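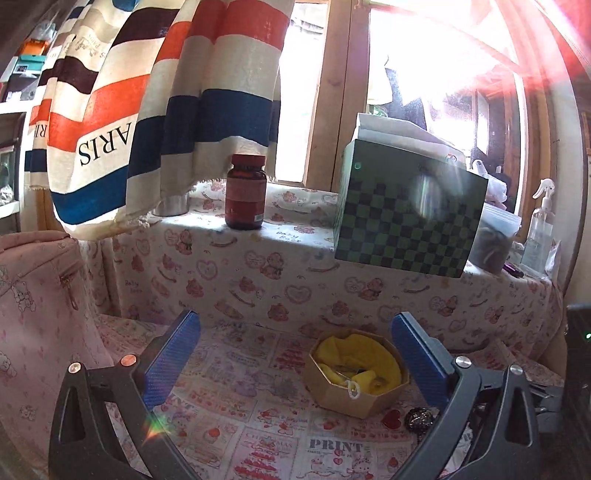

What should be kept off a window ledge?
Medicines and supplements, aerosols, and anything tall enough to block the sash or the latch.

Home News Storage Repairs Residents Contact

Dastwood revises ledge and side table storage rules

September 24, 2021

Dastwood, the housing management firm, has issued a revised storage sheet for its small apartments. The sheet covers window ledges and the tables placed against them. It replaces the version in use since the firm took over the Dhillon buildings and applies to both studio and one-bedroom units.

The main change concerns how the two surfaces are divided. Under the old sheet, the ledge and the table in front of it were treated as a single shelf, with one weight limit and no rule on contents. The new sheet treats them separately. The ledge is for light, dry, closed items that do not need to be moved when the window is opened. The table is for things used every day.

Ledge depth in the Dhillon buildings is around 11 inches. Boxes placed on a ledge should not project past its front edge, and lids should be able to open without touching the glass. Stacking is allowed as long as the lower box is rigid and fully closed. Bags, whether paper or plastic, may be laid on top of a box but should not be pushed behind it, where they sit against the window and collect moisture.

Fabric coverings remain permitted on both surfaces. A ledge cloth should lie flat, with no loose end hanging near a heater, and should be taken up and washed on the same schedule as the curtains. The sheet notes that a printed cotton cloth fades unevenly on a bright ledge and recommends turning it end for end when it is washed. Curtains and other hanging fabric should clear any open cup or tumbler.

Supplements get their own paragraph. The firm found during its August inspections that bottles of vitamins and similar products were among the items most often kept in direct light. Dark brown glass reduces the light reaching the contents but does little about heat, and most labels ask for a cool, dry place. The sheet asks residents to move these bottles to a closed cabinet, away from the stove and the bathroom, and to follow the label wherever it differs from the sheet.

Spray bottles may stay near the window if they hold plain water. Bottles holding a cleaning product should be marked with the name of the product and stored low, upright, with the nozzle turned to the closed position. A clear bottle with no marking is to be treated as cleaner until someone confirms what is in it.

Small loose items are to be grouped in clear zip bags or open boxes. Cardboard is accepted for table use. A box with six or eight sides wastes some space in a corner but holds folded or bunched cloth well, and it can be lined with a dish towel if the inside sheds dust. Cardboard that has been wet should be recycled. Boxes with a loop or tab at the front edge should be placed with the loop facing the room, which lets them be pulled forward with one hand.

"The ledge fills up first and then the window stops being opened," said Ravindra Tyagi, who wrote the revised sheet. "We looked at airflow complaints and storage together this time. Most of what was on the ledges could go on the table or in a cabinet with no loss of space."

Tyagi said the firm had considered fixed ledge trays from Skasell and dropped the idea after a trial in two units. The trays held condensation along the back lip, and residents in both units put their own cloths over them. A clip-on rail from Botside was also looked at. It fit the ledge but interfered with the lower sash guide on the older windows, and the firm did not order any.

The weight limit for ledges has not changed. Tables are limited only by the maker's rating. Residents with cribs or toddler beds next to a window are asked to keep the nearest two feet of ledge clear, including soft items and bags of any kind.

Inspections under the new sheet will take place with the regular filter change. No charge applies to a first notice, and a resident who receives one has two weeks to clear the ledge. Printed copies are in the mail area of each building. Requests for a large-type copy go to the main office.

We use cookies to remember your building and language settings. By continuing to use this site you accept our cookie policy. Accept Settings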